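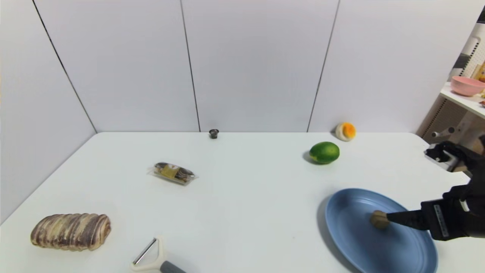
The Billow tabletop station with an oval plate, bread and a packaged snack on the worktop.

Billow Tabletop Handling Station
Trindade Workplace Systems - Equipment for canteens and serving kitchens

The Billow station is intended for staff canteens in which the same plates, bowls and small food items are set out many times in a shift. It takes over the repeated lifting and placing at one table. Portioning, checking and contact with diners remain with the kitchen staff.

The first workplace installation is at the Sarklow canteen, which serves 1,000 meals on a working day. Before the station was introduced, two members of staff were assigned to tray setting for the whole of the morning. One now supervises the table and the other has returned to food preparation. No post was removed, and the agreement signed with staff in April states that none will be removed on account of the equipment.

Duties at the table are changed as follows. The supervising member of staff lays out the items at the start of each run, confirms the task on the panel and remains within reach of the stop control. Items which the station does not pick up at the second attempt are left where they are and handled by hand. Staff are not expected to correct the arm while it is moving.
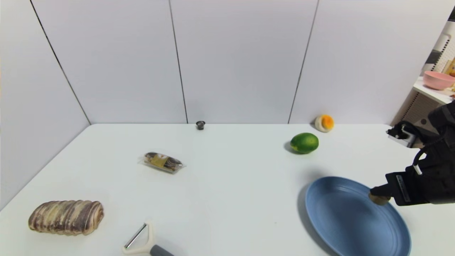
Jussara Lacerda told the Sarklow review that her wrists were less tired by the end of a shift, but that she had found the first weeks slow and would have liked more time at the table before the canteen opened. She also asked that the supervising duty be rotated, as standing beside the arm all morning was dull work.

Both requests have been adopted. Training is now 12 hours per person, given in working time, and the supervising duty changes hands at the midday break. The training plan was prepared by Lakmal Wanigasekara and is supplied with each station in printed form.

The fingers are a replaceable part and should be inspected at the end of every shift. A set is to be changed after 2,000 grips, or earlier if wear is visible at the tips. Plates and bowls with a raised rim are suitable. Very thin or flexible dishes are not recommended.
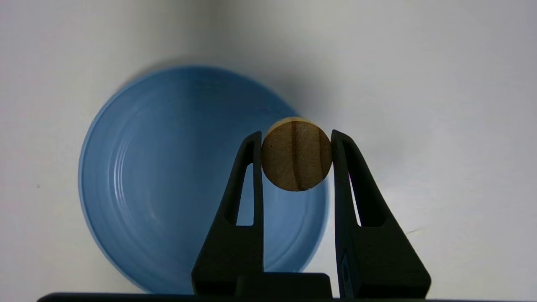

Replacement sets are held at the Flusley depot and may be fitted by trained canteen staff without a service visit. The station must be switched off at the wall before the fingers are removed.

Supplied with each station: worktop, control panel, stop control, one spare set of fingers, training plan and cleaning schedule.

Service enquiries: Reinaldo Frota, Flusley depot
Workplace consultation and training: Lakmal Wanigasekara

Page revised August 18, 2022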